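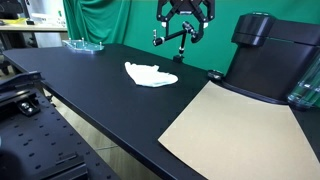
Software Engineer, Motion Planning and Perception for Cloth Handling (full time)

Arkier, Manipulation Software Group
Posted July 2024

Arkier is looking for a software engineer to join the group which writes the planning and perception code for our cloth handling work. We are nine people. Five of us write software every day, the others share their time between mechanics, testing and customer projects. The position is open from August, but we can wait for the right person if you have a notice period.

What the work is about

Our main code base is called Firik. It takes depth and color images of a piece of fabric, estimates where the fabric can be picked, and plans a movement of the arm and gripper which does not touch anything else on the table. The planner is in C++, the perception part is mostly Python, and between them there is a message layer which we wrote ourselves and which we would like to replace. If you have strong opinions about message layers, please tell us in your letter.

Fabric is difficult for a planner. A rigid box has one pose and you can write it down. A wrinkled cloth has no pose in this sense, and the same grasp point can be good or useless depending on how the fold lies under it. We keep a regression set of 1,351 recorded starting states, and each change in the grasp scoring must run against all of them before it is merged. The full run takes about 100 minutes on our machines. To make this shorter is one of the first tasks we have in mind for the new colleague.

Your tasks

Maintain and extend the grasp scoring module, together with one other engineer
Improve the collision model, especially for thin things such as stands, brackets and clear panels, which our depth cameras see badly
Write tools to replay a failed attempt from the logs, step by step, with the planner state visible
Help to calibrate the cameras against the arm after each change of the table layout
Review the code of others and accept review of your own

You will spend perhaps one day in the week at the table and the rest at your desk. Everybody in the group runs their own code on the real arm. We do not have a separate person to whom you can give it over.

What we ask for

Good modern C++ and comfortable Python
Experience with at least one motion planning library, and some understanding of what happens inside of it
Basic 3D geometry: transforms, camera models, point clouds
Patience with hardware
English good enough for written design notes. It is the second or third language for most of us, so please do not worry about your accent.

A degree in computer science, robotics or mathematics is welcome but not required. If you learned these things in another way, show us some code.

It is a plus, but no condition, if you know about deformable object simulation, real-time control, or if you packaged robot software for other teams before. Our partner Chaudhary uses parts of Firik in their own cells, and they are quite strict about versions and release notes.

What we offer

A permanent contract after a trial period of six months
Flexible hours, with common time from 10:00 to 15:00
Two days of home office per week, when you have no table time booked
A budget for one conference or course each year
Help with the visa and with finding an apartment, if you move here

Our lab is in the Vastetum building, on the ground floor, with bicycle parking in the yard. The canteen is open to all companies in the house.

How to apply

Please send your CV, a short letter and one piece of code you wrote yourself (a link is enough) to Pramila Malhotra, who leads the group. One page is enough for the letter. Please write in it which part of the work interests you the most and when you could start.

The first interview is by video and takes 45 minutes. After this we invite you for one day in the lab. You will read a part of our code with us, repair a small bug and run the result on the arm. We pay for the travel and also for the day. There is no homework task.

Applications by agencies are not considered.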